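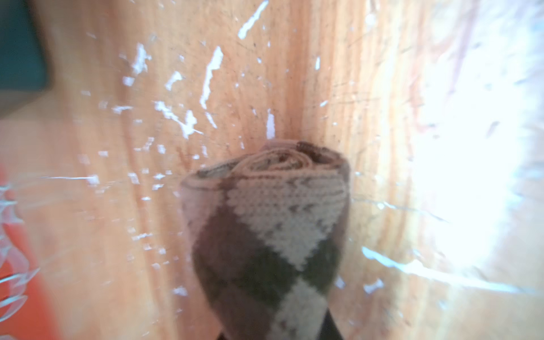 Vevthorpe Laboratory Equipment Group, with the purchasing office at Asanitz

Figure 1. A rolled sock between two gripper fingertips, wrist camera view.

4. What the budget has to cover

The tasks in Section 3 involve household textiles on a bare wooden surface: socks, cloths, things that change shape when touched. They look cheap. A sock costs almost nothing, and it is tempting to let the price of the object set the reader's idea of the price of the work. We did this ourselves in the first version of our plan, and the plan was wrong before the first order went out.

The Sirkau quotation we started from listed an arm, a gripper, a wrist camera and a service contract. It gave no line for fingertips. When we asked, we were told that fingertips are a consumable and that a typical lab would not notice the expense. We don't know what a typical lab is. Ours planned for more than 300 grasps a day on cloth, and a part that meets wood at the end of most of those grasps should be priced like any other part that wears. The replacement pair was quoted to us at $300. We have entered seven pairs for the first year, a guess we would defend only as being better than zero.

The camera is a harder case. The quotation described it as "suited to indoor lighting," a phrase that tells a buyer very little. On the right side of Figure 1 the wood grain is bleached nearly to white, while the knit of the sock is sharp enough to make out single loops. Whether that matters depends on what the images are for. A policy that only needs the sock may do well enough with them. One that needs the edge of the work surface may not, and then somebody has to pay for diffusers, blinds or a different sensor. None of these was in the quotation either.

We asked for a trial period during which the arm would be judged on our own materials. Sirkau offered a demonstration with theirs, and those were 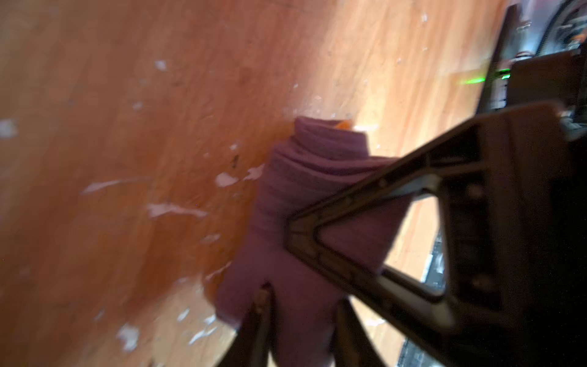
rigid blocks and a molded cup. We declined, and we would advise other buyers to do the same. Success on a block says little about success on a towel, and a rate measured in a showroom should not be copied into a staffing plan. Ours assumed that one operator could run two stations. We have since put that back to one operator per station, which raises the labor line by 35 percent and makes it larger than the hardware line. The change came out of a spreadsheet, with no new data behind it, and it moved the total more than any choice between vendors.

We also looked at Grewal, a kit sold in parts with no contract. The parts are cheaper. The saving shrinks once assembly hours are counted, and the published comparisons we found did not count them. Two of those comparisons came from groups that had built the kit with student labor and listed the cost of that labor as nothing. We don't accept this as a method. If the hours were free, the authors should say who gave them and whether the next group can expect the same.

Spare parts, lighting, labor and assembly time are therefore entered separately in Table 4, with the vendor's figure beside ours wherever the vendor supplied one. In several rows it did not, and we left the cell blank.
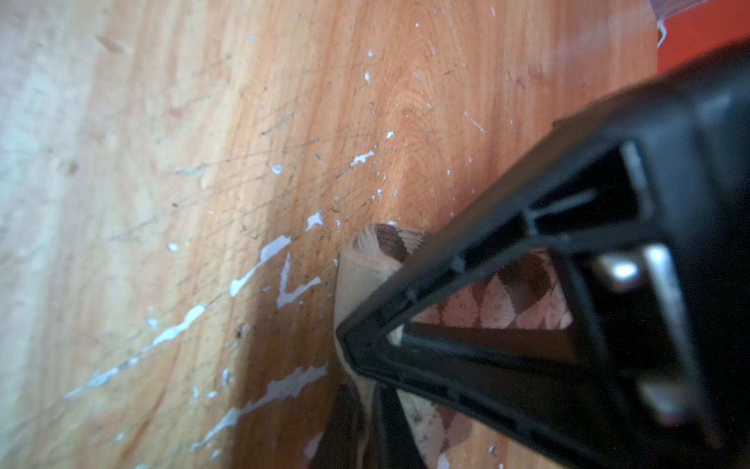
One reader of an earlier draft objected that we were holding vendors to a standard no small lab meets in its own accounts, and that a budget written this way would never be approved. The second point may be right. The approved version of our plan is smaller than the one in Table 4, and the difference was taken almost entirely from spares and labor. We report both totals, and we expect the larger one to be closer to what is spent.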